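Taritz pusher – tip stops short of the block on language commands – SOLVED (mostly!)

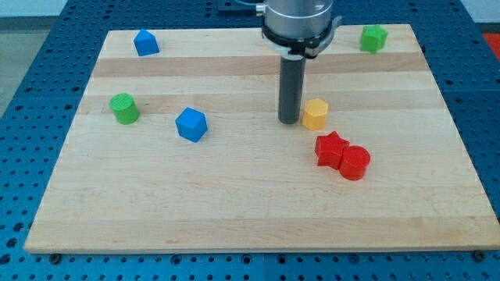
Picking up from my last note, where I said the controller was the likely culprit. It wasn't, and I'm very happy to be wrong, because the real cause is much more interesting and you can fix it in an afternoon.

Quick recap for anyone landing on this ticket fresh. We run the Taritz push policy on the maple board with the coloured blocks. You type something like "push the yellow hexagon toward the green star", the policy puts out a 2D target for the rod tip, and the arm follows at a fixed height. After the September update the tip would travel nicely toward the right block, then hover beside it and dither. No contact, no error, nothing in the log except a healthy stream of targets.

Things I tried first:

- Rolled the low-level controller back one version. Same behaviour.
- Swapped the planner for a dumb straight-line script to a hand-typed point. Landed exactly where I asked, every time. That should have told me more than it did.
- Turned the velocity limit up. It dithered faster, which was fun to watch but not a fix.
- Re-ran hand-eye calibration. Residuals looked fine, so I moved on too early.

Then Ferhat Başaran asked whether I'd plotted the targets against the tip position on one shared clock. I had not! I'd been plotting each one against its own message counter. Once I lined them up properly, the tip pose going into the policy was 379 ms old, while the camera frame was nearly fresh. So the policy was looking at a picture of the rod in one spot and being told by the state input that it was in another. Close to a block, where the moves are small, those two stories disagree enough that it keeps changing its mind.

Where the delay came from: the Varghese bridge node keeps a queue of poses and hands them out oldest first. The update changed the default queue depth from 2 to 9. With the old depth the lag was small enough to hide.

The fix, in order:

1. In the bridge config, set pose_queue_depth to 1 and turn on drop_stale.
2. Restart the bridge before the policy node. The other way round it keeps the old queue.
3. Open the Gatov viewer and tick "overlay state on camera". The drawn tip should sit on the real tip while you jog the arm. If it trails behind, you still have lag.
4. Run a short set of pushes from the standard prompt list before you trust it.

I've since done roughly 200 pushes and the hover is gone. It now leans into the block and keeps pushing through small corrections, and you can change the instruction halfway along and it just goes with it. I'm really chuffed with how smooth it looks.

Still open: when two blocks of the same colour are nearly touching, a prompt like "move the red star" sometimes ends up shoving both. I don't think that's timing. My hunch is the policy has learned a wide approach angle and needs demos with tighter groupings. I'll start a separate ticket for it so this one can be closed.

If anyone has a neat way to make the bridge complain out loud when a pose is stale, please send it over – a warning would have saved me a lot of squinting at plots.

– Haris Vidmar

Comments

pastberg_ops: Same hover on our cell after the update. Depth 1 fixed it straight away, thanks heaps.

Ferhat Başaran: Good write-up. For the stale warning, compare the header stamp with the receive time in the callback and log it past a threshold. I've got a patch half done, will push it to the bridge branch.

kel_m: Does drop_stale affect recorded demos too, or only live runs?

Haris Vidmar: Only live. The recorder writes everything with its original stamp, so old demos are still good – I checked!

Contact support | © Taritz | Back to top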